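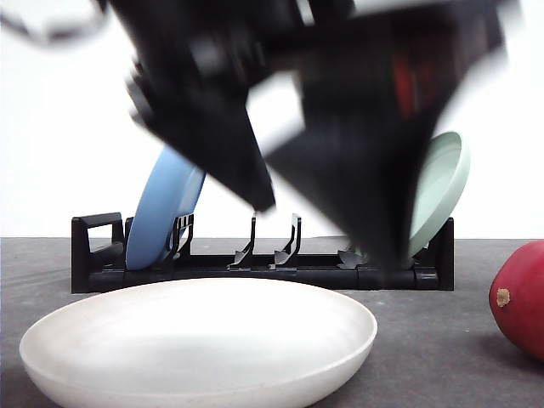
The black plastic dish rack, with the blue and green plates.

Kitchen news from Groen House

The new plate racks are in use on both floors. Each is a long, low holder with upright prongs, so plates stand on edge - one to a slot, please. Bowls and mugs still go on the tray by the sink. We bought 5 racks from Alleletti out of the kitchen fund, which now stands at £244. Please put dry plates back in the cupboard by 2 pm on Monday, when the worktops are cleaned.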